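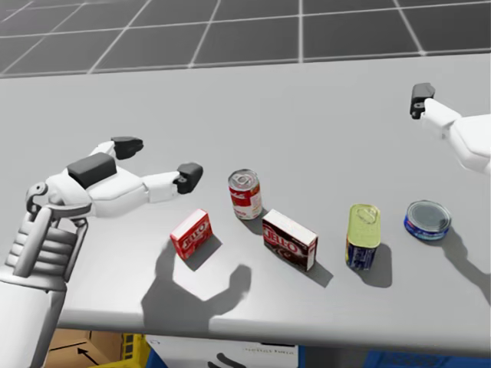
12 February 2018

Home | Diary | Star Signs | Birth Charts | Contact

Up far too late again with my birth chart spread over the bed. I finally paid for the long report from Brekura, all 47 pages of it, and I've only got as far as my moon (Cancer, which explains the crying at adverts). Mum swears I was born just after breakfast, but Gran always said it was nearly lunch, and that shifts my rising sign completely!
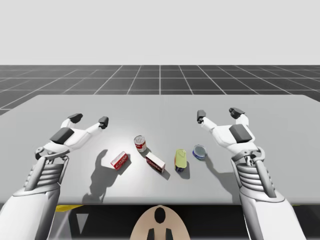 So I wrote to the hospital in Bradcombe to see if they still have the time on record. No answer yet. If it's breakfast I'm a Pisces rising, and if it's lunch I'm something much bossier – I know which one my sister would pick. I read both versions out on the phone tonight and tried to keep my voice the same for each.

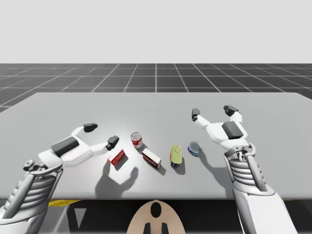

Ksawery Szulc reckons I should stop fussing over the rising sign and read the sun sign pages properly, as they're the bit that doesn't change whoever's right about breakfast. Fair enough, I suppose, though he's a Taurus and would say that.

Anyway, the evening class in Rees starts in April and I've put my name down. Drawing charts by hand, no computer – I'll need a decent compass and a lot more patience. 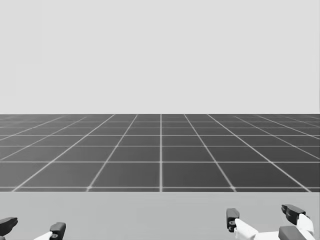 Grid floor, grey backdrop.

Must ring Mum tomorrow and ask about the baby book, she might have written the time inside the cover.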